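25/04/2024

We visited the Mendes paper mill, where Valter Veloso runs the morning tour. The walk starts in the pulp hall and takes 13 minutes to reach the dryers. Ear plugs are handed out at the door.

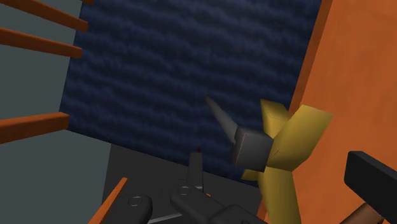
**Kumutell Walking and Visits Club**

The mill makes wrapping paper and card for Arkora. One roll weighs 2180 pounds, and the cutter turns it into sheets in packs of 200. Valter let us feel two grades of card side by side. The cheaper one was smoother. 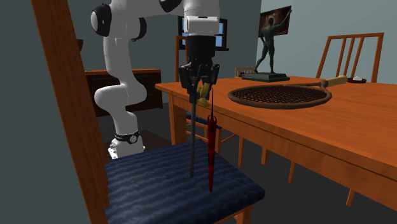 After the cutter we went upstairs to the sample room. Imani Ndung'u asked about the water, which comes from the river and goes through settling tanks before it is returned. The tanks were closed for cleaning in February and are running again. Lunch in the canteen was soup and bread. Parking is by the north gate, and the 263 bus stops across the road.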